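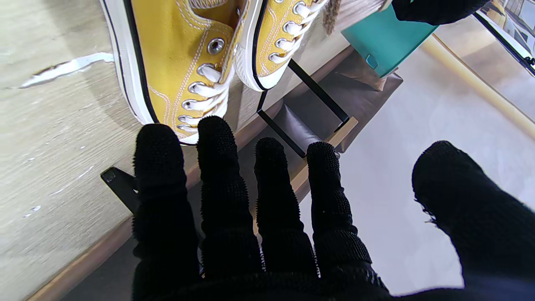 A gloved hand in front of a sneaker on display.

Four in the morning, Bramelow clinic parking lot. Rain. Thảo Lâm has a patient list in one pocket and a granola bar in the other and she is already late.

She runs patient transfers for Jallamard, a ground and air outfit that moves people from small hospitals to big ones. Not the dramatic stuff, she says. Mostly it's phone calls. Is there a bed. Is there really a bed. Who signs for the oxygen.

"The flying is the easy part," she says. "The door to the plane is where it goes wrong."

Tonight it's a man with a bad heart valve, 17 pages of notes, a wife who wants to ride along. The plane has room for 2 crew, the patient and one family member. The wife gets the seat. Her suitcase doesn't.
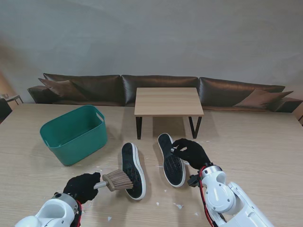 Lâm started out as an ICU nurse and moved over in February, three winters back. She missed the ward for a while -- the noise mostly, and people to eat with. Now she eats in the van.

What she'd change, if anyone asked: the handover. Every hospital has its own form. Some still fax. Jallamard uses a tracking program called Candiditz, which the crews like fine untill the signal drops past Thân ridge, and then its back to paper and a pen that works in the cold. She keeps four pens.

Cost comes up. It always does. Families call in a panic and agree to anything, so Lâm reads them the price twice and makes them say it back. Some hang up. Some call again an hour later.

The valve patient is loaded by 4:40. Blood pressure okay. Wife asleep before the doors close.
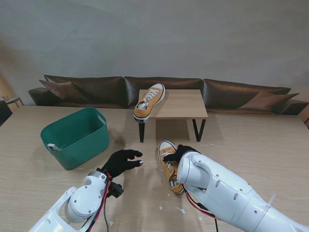
Before you book a medical transfer

Ask who rides in back and what they're trained in. Get the receiving doctor's name, not just the hospital. Ask if the price covers the ambulance at both ends -- often it dosen't. Bring the medicine list on paper. One small bag, soft sided.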